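Textile Care Notes: Folding Standard for Small Cloths

The folding standard for washcloths and hand towels at the Trulside linen room has been revised and takes effect on August 27, 2020. It replaces the sheet issued with the Duketti shelving. The shelving stays in use and the shelf spacing does not change.

The previous sheet called for folding in thirds. Thirds give a narrow stack that leans once it passes a certain height, and the open edge tends to catch when a cloth is pulled from the middle. The revised method uses two half folds. The footprint is wider, and a stack of 63 cloths stands without a divider.

Work on a flat, light-colored surface. Lint and loose threads from pastel cloths are hard to find on white, so wipe the surface between batches whether or not anything shows. Take one cloth at a time from the pile and keep the pile to one side, with the working area in front of it clear. A cloth that comes out of the dryer crumpled should be opened completely before the first fold. Creases that are folded in stay in.

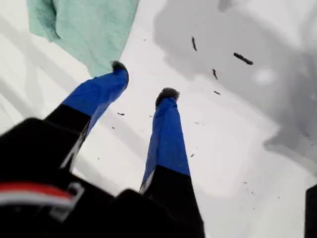 Arnulfo Nina asks whether opening every cloth flat is worth the time, given that most of them go straight back into use the same day. In his view a quick shake by two corners does the same job on thin cloths, and he would keep the flattening step for hand towels only.

The shake was included in the August trial. It works on flat weaves. On terry, one corner usually stays turned under, and the fault appears only at the second fold, when the edges no longer meet. The flattening step therefore stays in for all terry items. Flat weaves may be shaken, then laid down and checked at the corners.

The sequence is as follows. Find the hem with the care label and place it nearest you. Smooth from the center outward with the side of the hand. Bring the far edge to the near edge and align the corners before pressing the fold. Turn the cloth a quarter turn and fold once more. Stack with the closed fold facing the aisle.

The trial covered 1,176 cloths over 4 shifts. Refolds were logged at the shelf by whoever put the stack away. Nearly 500 of the cloths were terry, and these accounted for most of the refolds under both methods.

Cloths with a pulled loop longer than a fingertip go in the repair bin. Trim the loop level with the pile and do not pull it. Stained items go back to the Dasutau pre-soak and are not folded.

Printed copies of the revised sheet are in the rack by the Conceição press. Remove the old sheet from the shelf ends when you post the new one.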